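11 December 2020

Fourth day with the Leromari kit on trial. Up at seven, coffee, then straight to it. Frost on the car but I had nowhere to go.

I had the quote from Grilham open on the table while I ate. They sell the kit and the yearly service together. The service is $964, which covers spare fingers, two support calls a month and the updates. The kit itself I can return until the end of the trial. I wrote to them in October asking whether the service could be bought later on its own and they said yes, at the same price, so there is no hurry on that part.

Calibration took 20 minutes this morning. The first day it took most of the afternoon. The Bredus software is better after the update, but it still loses the left arm if I open the settings page while the arms are live. I have started keeping a list of these for the review. It is at 7 now. None of them is serious. The worst is that the stop button on the screen moves when the window is resized, so I use the real one.

Spent the morning on clothes, blue and white together. The manual says to start with one item and a plain background, and I did that on Wednesday. Today I wanted soft things lying over each other, as that is what I would pay for. Put the arms on slow and left them there.
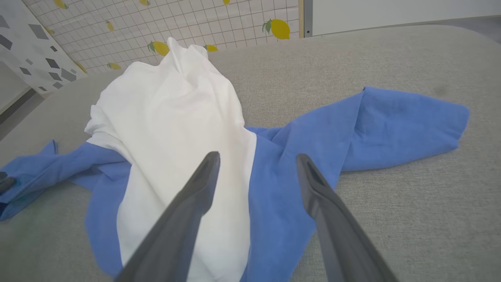
Blue and white clothes, slow setting.
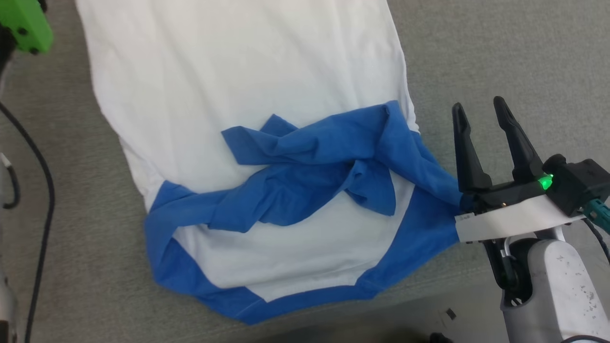
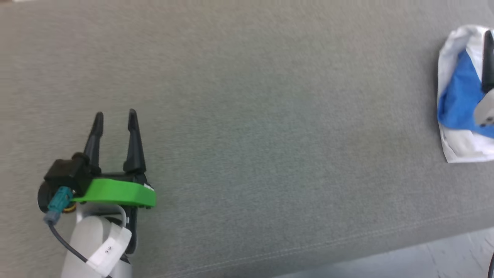
Lunch was soup. Afterward I read through the Yagi brochure again. Theirs is cheaper to buy by $200 but you have to supply your own mounts, and the fingers are shorter going by the drawing. I don't think the saving is real once the mounts are added. I also don't like that their support is by email only. With Grilham I got a person on the phone twice this week, and the second one knew what I was talking about.

What I still want to know before I decide is how the fingers wear. The ones that came with the kit have a matte finish and I can't tell if they will go smooth after a month of cloth. Asked Grilham. They said they would get back to me.

Did the dishes, answered two emails, then shut everything down at four. The motors on the left arm were warm but no more than yesterday. Wrote up the notes for the review as far as setup and calibration. Grip and handling I will leave until Sunday.

Need to buy cable ties and milk.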